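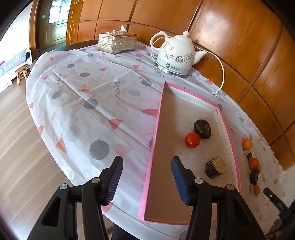
My supervisor says a finger that stops short of closing is always dirt in the slide, and that I should blow it out and carry on. I'm not convinced. We use Grullby hand grippers for tabletop picking, two fingers with ridged rubber pads, and since March one of ours has stopped closing all the way. It will hold an orange without trouble but a small tomato slips out the bottom. Yesterday it also shut by itself when I put it down, and caught the side of my thumb. No fault shows on the screen except code 229, which isn't in the booklet. Has anyone had this? Is it safe to keep using?
Posted by flatpack_otter

meesuk_bench
Stop using it until you've sorted the closing by itself. That's a separate problem from the gap. On ours, 229 meant the finger position didn't match what the controller expected, and it came up after somebody swapped the pads and didn't re-zero.
Switch off, unplug, and check the screws on both finger brackets. If one bracket has shifted even slightly the pads meet at an angle, and small round things squirt out. Then power up with the fingers empty and run the zero routine 2 times. Keep your hands clear while it runs – it closes harder than you'd think.
If it still moves without being told to, it's the trigger sensor or its cable. Don't tape it up, send it back. We bought a spare cable from Davgate, part 3814, and that cured ours.

tinsnips80
had the same, cleaned it, was fine

Flumivik Repairs
Dirt can cause the gap but it won't make the gripper close on its own, so your supervisor is half right. We see worn pads as well. If the ridges have gone smooth, change both sides together and re-zero afterwards. I'd also write down the thumb incident, however small it was.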